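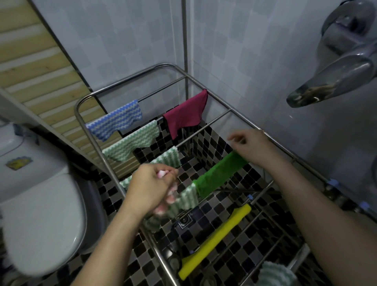 ## How to dry laundry indoors without buying a gadget for it

I have read a lot of advice on drying clothes in a small apartment, and most of it ends with a link to something you can purchase. Heated pods, scented balls, a moisture-eating brick from Mirnora that sat on my shelf all winter and did nothing I could measure. So this is the version with no shopping list. You need a rack, a window or a fan, and a spin cycle that works.

### 1. Spin it twice

Run a second spin before you take anything out. People will tell you this ruins clothes. I've done it for years with towels, jeans and T-shirts and I can't see any difference. I wouldn't do it with wool or anything with beads on it.

To check whether it was worth the bother, I weighed one load on the kitchen scale after the first spin and again after the second. It had lost 357 grams. That's water you'd otherwise be putting into the air of your home. One load, one machine, so take it for what it is. Yours may already spin hard enough that you get almost nothing.

### 2. Shake, then hang

Snap each piece hard by the corners. It gets some creases out and opens up the loops on towels and cleaning cloths, which otherwise dry stiff. I'm less sure about the claim that it makes things dry faster. It might.

### 3. Leave gaps

Most rack advice goes wrong here. The box says you can fit a full load, and you can, if you don't mind that it smells like a pond by morning. Air has to get between the pieces.

- Put thick things on the outside rails and thin things in the middle.
- Skip a rail between towels.
- Hang shirts on hangers from the shower rod and save the rack for flat stuff.
- Small cloths can go over a single rail. Big towels do better over two, so the halves aren't touching.

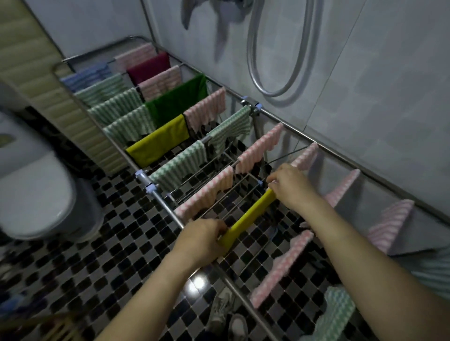 If you have more laundry than rails, wash less at a time. I know that's annoying. I tried the clip-on extension arms from Clomside and they sagged as soon as a wet bath towel went on.

### 4. Move the air

A bathroom is fine if the exhaust fan really pulls. Hold a square of toilet paper up to the grille with the fan running. If it sticks, good. If it flutters and falls, your fan is mostly making noise, and you should dry the clothes in a room with a window.

A plain desk fan on low, aimed along the rack and not straight at it, has beat everything else I've tried. On a cold day I crack the window for a while at the start, when the clothes are giving off the most water, then close it.

### 5. Turn things once

After a few hours, flip the towels and move anything with a waistband so the thick part faces out. Once is enough.

### About the tricks

**Dry towel in the spin cycle.** Works a little. Now you have an extra wet towel.

**Bowl of salt or rice in the room.** I gave this 2 days with 500 grams of rice and saw no change.

**Dehumidifier.** This one does work, and I'd be lying if I said otherwise. Cosimo Bortolotti, who lives downstairs from me, runs a secondhand Vurach and his jeans are dry in 11 hours. It also takes up a corner of his room and adds to his electric bill, and the tank needs emptying. If you have mold or no window that opens, get one. Otherwise try the desk fan first.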